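Motor spins on its own in the configurator, props off
Drela builds forum > Help > Motors and ESCs

muriithi_fpv wrote:
Motor 3 twitches then spins up as soon as I plug the battery in. Others fine. Props off obviously. Swapped the ESC for another Wotuteck one, same thing. Board is a Prokden. What am I missing

vmfinanga wrote:
Is it motor 3 or output 3? Swap the signal wires for 3 and 4 and see if the fault moves. Two minutes.

muriithi_fpv wrote:
Swapped. Fault moves, motor 4 spins now. So board?

tailheavy wrote:
Board's dead, bin it. Had the same on mine last November.

vmfinanga wrote:
Bit early for the bin. Check your idle value first, mine came set far too high out of the box. And look for a solder bridge on the pad.

tailheavy wrote:
Idle value wouldn't hit one motor only though would it

vmfinanga wrote:
It can if the outputs are calibrated seperately. Post your numbers.

muriithi_fpv wrote:
ok min on output 3 is 1526, the rest are about 1000. Never touched it — or dont remember touching it. Resetting tonight.

tailheavy wrote:
Fair enough, that's not dead. Still think those boards are rubbish

kwadbodge wrote:
Don't do it with the battery in. USB only, save, reboot, then battery. 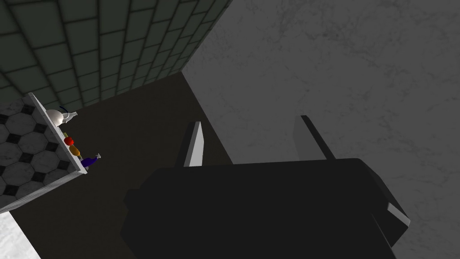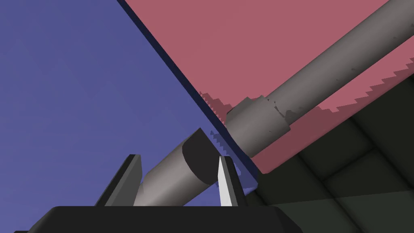
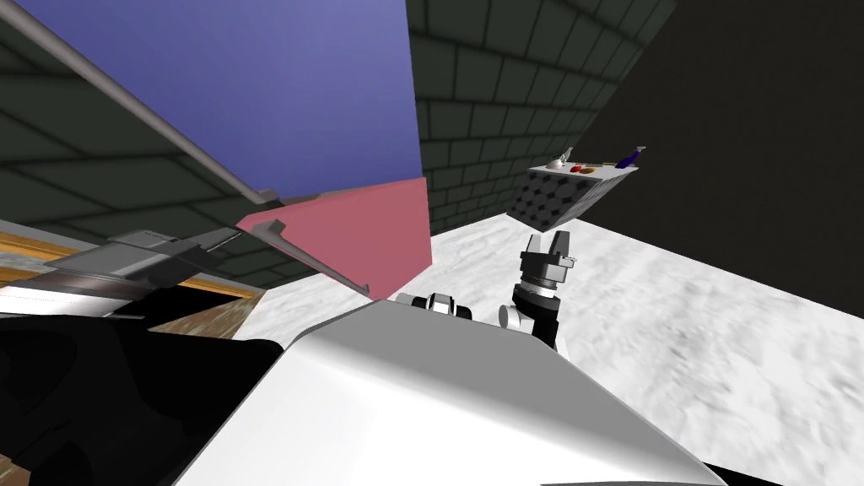 UPDATE — 13 February 2019

muriithi_fpv wrote:
Reset min on output 3, saved, rebooted. All four sit still on battery now. Wires back where they were. Will try props at the weekend if the wind drops, cheers Victor

vmfinanga wrote:
Good. Take a backup of teh config before you fly it.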